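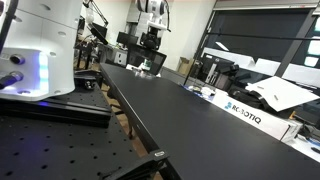 Viorica Hodoroagă says that a long table should never be put against a wall, and she repeated it twice before I had opened my notebook. We were speaking about how to arrange a workroom, a subject on which she has strong feelings.

"People come with a plan on paper, and on the paper everything fits," she told me. "Then they want to go between two tables with a box in their arms, and they can't." For this reason she begins with the floor. At Gosstead, where she fitted out 3 rooms before moving to Kondcombe, she put tape on the floor first and asked everybody to walk along it for one week.

I asked her about black table tops. She likes them, with a matt surface, although they show the dust. "White is nice in the catalogue. After one hour under the ceiling lights your eyes are tired." A clear plastic piece is easy to lose on any colour, she added, and she keeps a shallow tray for such pieces.

About the desks she is less strict. Monitors can stand at the back, a lamp on an arm is better than a lamp with a foot, and the office chair must be able to turn without hitting a table leg. Cables she wants at the side. Her one quarrel with Costel Pascu, with whom she shared the work at Kondcombe, was over the big window. He wished for blinds, she did not. "We still have no blinds," she said, and laughed.

And the cardboard boxes? Here she became quiet for a moment. "Each room has one in the corner. I write the date on mine. If I read December on it and it is already summer, I open it and I decide." The oldest one in her own room held 68 table feet, all of the wrong size. She gave them to Delia Mocanu — who has found a use for four.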